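Latthorpe Stacking Cabinets, set of three

We've been waiting for these to come back into stock, and they're finally in! The Latthorpe is a small white storage cabinet with a dark tinted front, made to be piled up one on top of another. Three of them make a tidy little tower that fits on a table and leaves you plenty of room beside it.

What we love most is that each cabinet opens on its own. Need something from the middle? Swing that door out to the side and leave the top and bottom ones shut (no unstacking, no lifting a whole pile to get at one thing).

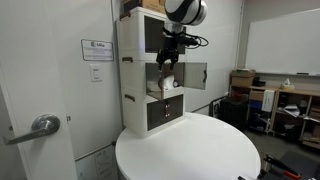
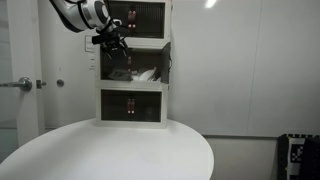
Delia Dobre in our Firnham store keeps craft supplies in hers and swears by giving each cabinet one job: yarn on top, paper in the middle, and all the odds and ends at the bottom. I've gone the other way and put tableware in mine, and it's great for the bowls we only bring out in December.

The tinted fronts are lovely in a room with white walls. They do show fingerprints, so keep a soft cloth handy! Wipe the outside with a damp cloth and skip anything gritty.

Sold in sets of three. Orders over 200 ship free, and you have 80 days to change your mind. Spare doors can be ordered from the Irner parts desk, item 74. Please allow 2 weeks for those.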